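Kekana desk set

I put this one together after Brirna, my kitchen set, because I wanted something smaller and slower. It's all one white desk with shelves against a brick wall, and the job is plain old desk tidying – books, a notebook, a little black picture frame, the usual stuff that piles up.

There are 130 clips so far, most of them roughly 2 minutes long. I labeled them by object and by where it ended up (shelf, desk, cabinet). The red book gets its own label, "red_book", and so do the pink one and the brown one. Please don't merge them, I did that in March and had to redo 100 labels by hand!
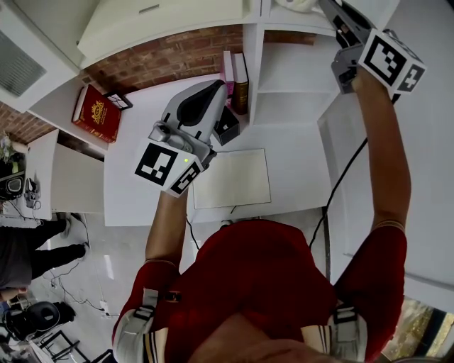
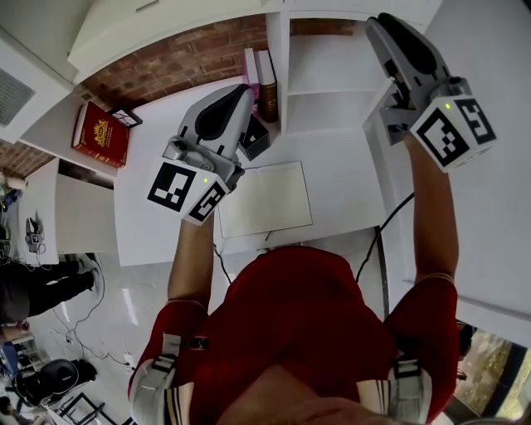
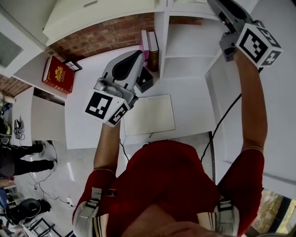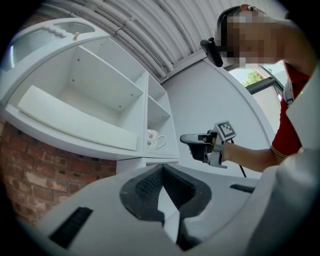

Kekana, the desk in the first three and the white cabinet with the floral teacup in the last.

Known problems: "shelf" and "cabinet" get mixed up in the early labels, and I'm still fixing those on Sunday evenings. If you find a bad one, send me the clip number and I'll get to it.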